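3. Task and Data Collection

3.1 Course setting

The work reported in this section was carried out by students in the second half of the Senthorpe manipulation course. The course runs as a project class. Each team is given a robot cell, a task family, and a fixed number of hours of teleoperation time, and is asked to produce a set of demonstrations, a trained policy, and a written evaluation. Our team was assigned the shelving family. The other families offered that term were folding, sorting, and table setting, and they are not covered in this paper.

The team had 6 members. None had used a two-arm system before the course began in June. All demonstrations were recorded by team members, and no data from earlier classes was mixed in. Collection closed on December 31, 2022, and the results in Section 4 use only recordings made up to that date.

3.2 Cell

The cell, which the course calls Tarkeo, holds two arms on a shared rail at the front of an enclosure. The arms face a small bookshelf that stands against the back wall. The floor has a gray marble pattern and the three walls are lined with floral wallpaper on a dark teal ground. The wall covering is one of several used in the course. We kept it in place for the whole of the study, so we make no claim about how well the policy would carry over to a different background. The hook rack on the back rail belongs to the table setting family and was not used in our task.

Each arm is driven by a matching leader arm held by the student. Joint positions of the leader are copied to the follower with no scaling. The grippers are parallel and have two fingers. Recording software was written by an earlier class and is known as Amano. It stores joint states, gripper commands, and camera images under one clock, and lets the student mark a recording as kept or discarded as soon as it ends.

3.3 Objects

We chose books because they are harder to pick up from a flat floor than boxes or cups. A closed paperback is thin, its cover can slide or lift away from the pages, and the widest side is often wider than the gripper can open. The student must therefore reach an edge, raise it, and then take hold of the book across its thickness. Hardcovers are easier to lift by one edge but tend to slip out of the fingers when turned.

The books are Chinese-language titles, mostly with dark blue or navy covers, and a bright yellow paperback. The similar covers were a problem we did not plan for. When two navy books overlap, the line between them is hard to find in the camera images, and students at the leader arms also misjudged it. We thought about replacing some of the books with lighter ones and decided against it, as a real shelf will often hold several volumes of one series.

At the start of a recording, books are placed on the floor in front of the shelf. The student placing them was told to vary the angle of each book and to let some of them overlap. No grid or template was used. Figure 1 shows the kind of crowded layout that gave us the most trouble, with both grippers brought in over the same book. 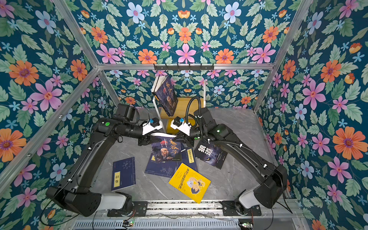 Figure 1. Both arms over an overlapping set of books in the Tarkeo cell. The book under the grippers has its title in red characters.

3.4 Procedure

A recording begins with both arms drawn back from the books and ends when the student releases the leader arms. The goal given to the student is to move the books from the floor to the shelf. The order is left open. In early trials we asked for a left-to-right order, but this forced the students to pull books out from under others, and the recordings contained long stretches of pushing that the policy then copied. After the rule was dropped, students usually began with whichever book lay on top.

Either arm may be used for any book. In practice the left arm took books on the left side of the floor and the right arm took those on the right, and the middle of the floor was shared. Students were asked to move one arm away before bringing the other into the middle, unless both were needed for the same book. This rule was often broken late in a session. We kept such recordings when the arms did not touch.

A book could be stored upright or laid flat. The first version of the instructions asked for upright storage only, with the spine facing out. This was changed after the second week, when it became clear that a leaning book often blocked the space beside it. From then on a flat book on the lower shelf was counted as stored, even if it rested on another book.

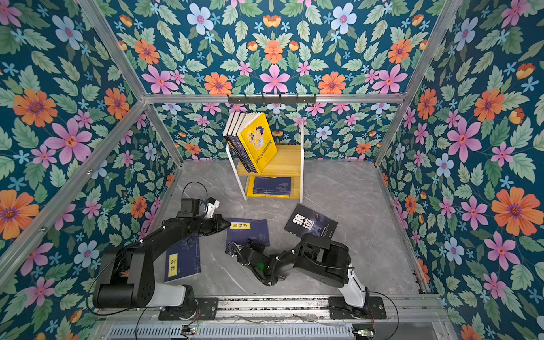 Placement on the upper shelf called for a different motion from placement on the lower one. For the upper shelf, the gripper could come in from above and let the book down. For the lower shelf, it had to come in from the front with the wrist turned, and there was little room between the fingers and the shelf above. Students new to the cell tended to fill the upper shelf first for this reason. We asked them to alternate, and noted in the log which shelf was used for each book.

3.5 Recordings kept

The team made 400 recordings. Of these, 58 were discarded by the student at the end of the recording or by a second student on review. The reasons for discarding were contact between the two arms, a book pushed out of reach, and loss of a camera stream. A dropped book was not a reason to discard if the student went on to pick it up again. We wanted the policy to see such recoveries, and Section 4.3 compares training with and without them.

Review was done by a student who had not made the recording. The reviewer watched the overhead view at double speed and entered the order of the books, the arm used, and the shelf. Where the reviewer could not tell two navy books apart, the entry was left blank. Blank entries were excluded from the per-book counts but not from training.

3.6 Session length

Sessions were limited to 2 hours. The limit came from the course schedule and from a note left by the Kamotel team, who had used the same leader arms for the folding family and found that their operators slowed down in longer sessions. We did not test this ourselves. Our logs do show more broken rules toward the end of a session, but the placing student also tended to set up denser layouts by then, and the two effects cannot be separated with the data we have.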